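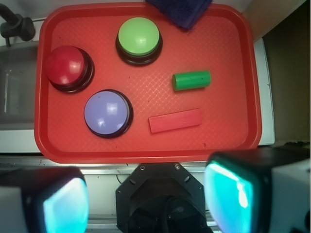 *Fig. 1. Sorting tray with buzzers and blocks, beside the sink.*

## Week 5: Sorting by more than one rule

Last week we sorted by a single feature, and most of you found it almost too easy. This week gets much more fun! Put a few colored things on a tray and there is suddenly more than one fair way to group them. Green with green is one. Things you press and things you stack is another (and plenty of children will go there first).

Keep two words apart in your notes:

- **Feature:** something you can name about an object, such as color, shape or shine.
- **Rule:** the feature you've decided to sort by today.

Shine gets left off nearly every list. Look hard at how light sits on a smooth, pale blue curve: the white highlight can grab a child's eye before the color does.
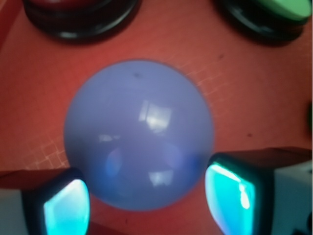

Gudstead College | Department of Early Childhood Education | Room 497

### Switching the rule

Start with color. Let the child finish, praise the effort, put everything back, then say, "Now let's sort by shape." Wait. The pause after that sentence is my favorite part of the whole course, so please don't fill it with hints! Write down the first object touched and where it goes.

Daly sheets are in the Monday folder. The old Carkex ones have no column for the second rule, so recycle those.

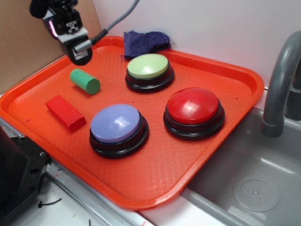 Conflict between rules is what makes a set worth using. If every object differs from every other in every way, there's nothing to argue over. With this set, the green cylinder could join the green button by color or the red block by being wood, and both answers are right. Ask "How did you choose?" and take down the reply word for word, even if it's "they're friends."

**For next time:** build your own tray from things at home, with at least one object that fits two groups. Write up one switch of rule in 700 words. It's marked out of 100. Questions to Peadar Cullinane after class.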